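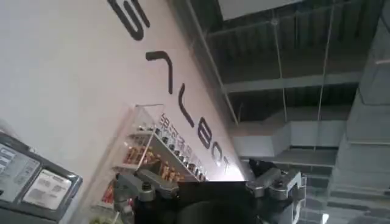 Shop Walls: Plelden
Posted 2025-03-29 in Shopfitting

I keep this page for display walls, meaning the bit of a shop or showroom where someone has spent money on lettering and lights in the hope that you'll slow down. Most of them don't slow me down. I fitted shelving for long enough to know what glass costs, and I tend to look at the brackets before I look at the stock.

Plelden was recommended by Karthikeyan Nadar, who likes this kind of thing far more than I do and sent me a message in July with the word "stunning" in it. I went eventually. Notes below, in the order I wrote them down. Comments are open at the bottom, and Karthikeyan has already used them.

The big letters
Thick dark grey sans-serif on bright white, with BOT the easiest part to read. It's a safe choice and it works from a distance. My doubt is with the scale. Letters that size make everything under them look like an afterthought, and what's under them is the stuff they presumably want you to look at.

The glass display
Transparent panels, white shelf edges, mounted tight to the wall beneath the lettering. I'll give them this one. White edges against a white wall disappear nicely and the stock does the talking. Ask me again after a winter of fingerprints. Clear panels look their best on opening day and need somebody with a cloth every day after that, and in my experience the cloth isn't in the budget.

The orange and gold
Rows of small products in orange, gold and amber, with darker caps along the upper tier. They look like cans or bottles to me, though I didn't get close enough to swear to it. As a block of colour it's the warmest thing on that wall. Whether it sells anything is another question. I've seen plenty of displays arranged by colour, and the trouble starts when the amber ones run out and a carton of something blue arrives.

The line of Chinese characters
Smaller and dark, running along the top of the display. I can't read it, so no opinion on the wording. On the layout, I think it's better judged than the big lettering. It belongs to the shelf, it's a sensible size, and you can take it in standing where a customer would stand. If a reader wants to send me a translation I'll add it here.

The dark grey housing
A kiosk or a vending unit, I'd guess. It has a pale panel of printed text and another white label or screen beside it with more blocks of text and small graphics. That's a lot of reading. My rule for anything a customer has to operate is that if it needs two panels of explanation, somebody should have had another go at the design. Nice bevel on the frame, mind you.

The lighting
Bright. White walls throw it all back at you, and near the T it's brighter still. Good for the amber goods, hard on the eyes. I'd have turned it down and put the money into the shelf.

What I'd pay for
Karthikeyan asked me to price a similar display for his brother-in-law's place, so I got quotes. Griline came back at $178 a shelf for clear panels with white edging, fixings extra. Prukwood wanted less and couldn't tell me the thickness of the glass, so that was a short phone call. Bako hasn't answered. Griline also promises delivery in 60 days, a figure I'll believe when the truck is in the lane.

If you're doing one yourself, find the studs first and don't trust the plugs that come in the bag. Zbigniew Nowakowski, who taught me the trade, wouldn't hang glass on plasterboard for any money, and I've taken down enough sagging shelves to side with him. Leave a finger's width behind the bottom shelf for dust to fall through. Clients hate that gap until they've cleaned a display without one.

Verdict
3 out of 5. The shelf earns most of it. I'd drop half a mark for the size of the lettering if I did half marks.

Comments (4)

Karthikeyan: Three! You gave the bakery with the crooked menu board a four.

Page author: The bakery board was crooked and you could read it from the counter. I stand by the four.

Zbigniew N.: White edges will yellow. Ask for the edging sample and leave it on a windowsill for a summer before you sign anything.

Page author: Sample's on the sill already. I'll post the result under the Griline entry.

Previous wall: Pharmacy counter, upper level
Next wall: Tile showroom, back entrance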